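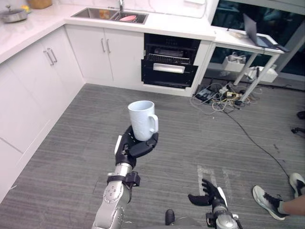 Taza blanca sobre la palma de una mano robótica negra.

Visita de obra y jornada de puertas abiertas: conjunto residencial Insaurralde

La jornada se celebró el 6 de marzo de 2018, con acceso por la entrada norte de la parcela. Asistí por encargo de dos compradores que valoran una vivienda de tres dormitorios en el segundo bloque. Recojo a continuación los datos técnicos comprobados en la visita y los facilitados por la promotora, Zullora, cuya representante durante el recorrido fue Telma Gaete. La parte de instalaciones la explicó Dardo Godoy, jefe de obra.

Emplazamiento y parcela

La parcela tiene 2000 metros cuadrados y forma casi rectangular, con una pendiente suave hacia el sur. El conjunto consta de dos bloques unidos por un garaje común en sótano. El primero está terminado y parcialmente entregado. El segundo tenía en la fecha de la visita la fachada cerrada, la carpintería exterior colocada y los solados en ejecución hasta la segunda planta.

La orientación principal es sureste. Los salones dan a la calle y los dormitorios al patio interior, salvo en las viviendas de esquina, donde el dormitorio principal se abre al lateral. Conviene pedir el plano de la unidad concreta, ya que el folleto comercial muestra una única distribución y la presenta como general.

Vivienda piloto

Se visitó la vivienda piloto del primer bloque, segunda planta, puerta B. Distribución: vestíbulo, salón-comedor, cocina independiente con tendedero, tres dormitorios y dos baños. El pasillo es estrecho en el tramo de los dormitorios y un armario de fondo normal no cabe en él. La cocina se entrega con muebles altos y bajos, encimera y campana. El resto de electrodomésticos no figura en la memoria de calidades, aunque en el piso piloto estén instalados.

Carpintería exterior de aluminio con rotura de puente térmico y doble acristalamiento. Abrí y cerré todas las hojas: una oscilobatiente del dormitorio pequeño rozaba en el marco inferior. Godoy tomó nota y la atribuyó al ajuste de bisagras. Las persianas son de accionamiento manual en dormitorios y motorizadas en el salón.

Los tabiques interiores son de placa de yeso sobre perfilería metálica, con aislamiento de lana mineral. La separación entre viviendas es de ladrillo trasdosado por ambas caras. Pedí el ensayo acústico del primer bloque y Telma Gaete indicó que lo enviaría por correo junto con el certificado energético definitivo. En la documentación entregada solo consta el certificado de proyecto.

Instalaciones

La producción de agua caliente es centralizada, con contador individual por vivienda. La calefacción es por suelo radiante, regulado por estancias. La preinstalación de aire acondicionado llega a salón y dormitorio principal; en los otros dos dormitorios no hay conductos ni reserva de espacio en el falso techo, y añadirlos después de la entrega supondría abrirlo.

El cuarto de instalaciones está en sótano, ventilado y con sumidero. Las tuberías estaban calorifugadas y rotuladas. Faltaba la señalización de dos llaves de corte. El ascensor del segundo bloque todavía no estaba montado.

Garaje y trasteros

La rampa es de un solo carril con semáforo. Las plazas junto a pilar son las más ajustadas y se venden al mismo precio que las demás – punto que los compradores deberían negociar. Los trasteros tienen puerta metálica, punto de luz y rejilla de ventilación. En la esquina sur del sótano observé una mancha en el arranque del muro; según Godoy procede de las lluvias de febrero, anteriores a la impermeabilización de la rampa. Recomiendo revisarla antes de firmar.

Precio y gastos

El precio de salida del segundo bloque es de 1278 euros por metro cuadrado construido, con la parte proporcional de zonas comunes incluida. El precio por metro útil resulta por tanto superior, y la comparación con la vivienda usada de la zona debe hacerse sobre la misma base. Plaza de garaje y trastero se facturan aparte y van vinculados a la vivienda.

La comercialización corresponde a la agencia Sudton. Celeste Sepúlveda, a cargo de la oficina de ventas, facilitó el calendario de pagos: reserva, contrato privado, cuotas mensuales durante la obra y resto a la entrega de llaves. Las cantidades anticipadas cuentan con aval individual. Solicité el modelo de aval y lo recibí en el acto. La cuota de comunidad estimada no incluye el mantenimiento de la calefacción centralizada.

Pendiente de recibir

Ensayo acústico del primer bloque.
Certificado energético definitivo.
Plano acotado de la unidad, con superficie útil por estancia.
Presupuesto de comunidad desglosado.

La siguiente visita al segundo bloque se concertará con Sepúlveda cuando esté montado el ascensor.

Hipólito Maldonado, arquitecto técnico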